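3.2 Shot segmentation

Fight sequences were drawn from 272 martial arts films in the Kpodo collection. Cuts were marked by hand in Arik at a workstation (Figure 2). 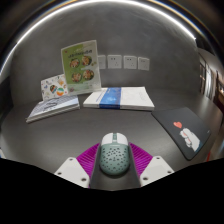
Shots shorter than 12 frames were merged with the preceding shot. Wire work was coded separately from ground combat, and training montages were excluded.

Figure 2. Annotation site: mouse on the tabletop; curved desk.

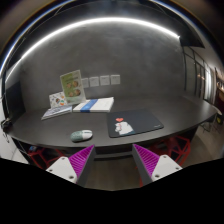 Yaw Akolgo objects that merging short shots understates the cutting rate of the later films. We therefore report both rates in Section 4.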